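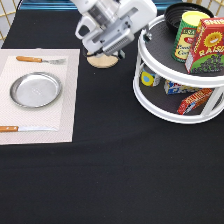 Esmaeil Taheri replied that the arm was the cheap part of his budget, and that anyone pricing a table-setting cell should start with spares and work backward. I'm pulling his reply up here because the old thread was locked before the numbers got sorted out.

Where we are: one arm, one parallel-jaw gripper, one wrist camera, one fixed camera. Tasks are tabletop pick and place with a place setting, a coaster and a two-tier turntable of groceries. Management wants a second station priced by December. I have three quotes and no agreement on what belongs in them.

szymon_b
Post the line items. "Second station" can mean a duplicate or it can mean sharing the controller.

hmosquera
Duplicate. Greenwood quoted the gripper with one set of fingers. Allgate quoted two sets plus a flange adapter, $300 more. Rodham left fingers off the quote and lists them as "application dependent."

szymon_b
Then Rodham isn't a quote yet. Send it back. On fingers I would buy the second set up front. Lead time on ours was 46 days.

pacita.m
Disagree on buying ahead. You don't know the finger geometry until you've run the object list. A flat metal plate with a raised rim and a thin coaster want different tips from a canister. Run the list on the station you already have, then order.

szymon_b
And if a tip breaks in week one you have a dead station until the order lands.

pacita.m
Fair, but that is an argument for spares of the stock tip. Separate line.

hmosquera
Wrist camera is my other problem. The turntable tiers are tight and the items at the back sit behind the ones in front. The fixed view loses parts of the lower tier behind the posts. On close approach the wrist view goes soft on whatever is nearest the lens. Same behavior on reels and rolls.

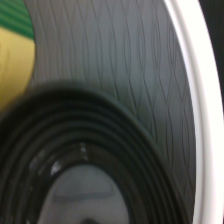
Re: camera line, fixed focus or not

thanakorn_p
Check minimum focus distance before you spend on resolution. Near object blurred and the surface behind it readable means you are inside the minimum. More pixels will not fix that. Watimness sells a close-focus version of theirs for $73 over the standard one.

pacita.m
Or move the bracket back. Costs a print.

thanakorn_p
Costs clearance too. He has to get between two shelves.

hmosquera
Clearance is the limit. I'll put the close-focus unit in as an option and keep the standard one as the base price.

esmaeil_t
You still have nothing for cable management, table, backdrop or props. I carried $700 for that and went over. Matching the first station matters if both are going to run the same tasks: same cloth, same placemat, same turntable, same camera height. 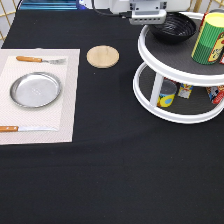
Buy the props in duplicate on one order, including the groceries. Packaging gets redesigned and then your two stations don't match. Store the second set boxed and labeled by position on the turntable.

szymon_b
Agree on props. I still want the fingers in the first order.

pacita.m
Still no.

hmosquera
Going with stock-tip spares in the first order and custom fingers as a separate line, held until the object list is done. Rodham's goes back for a revision. I'll post the sheet when they answer.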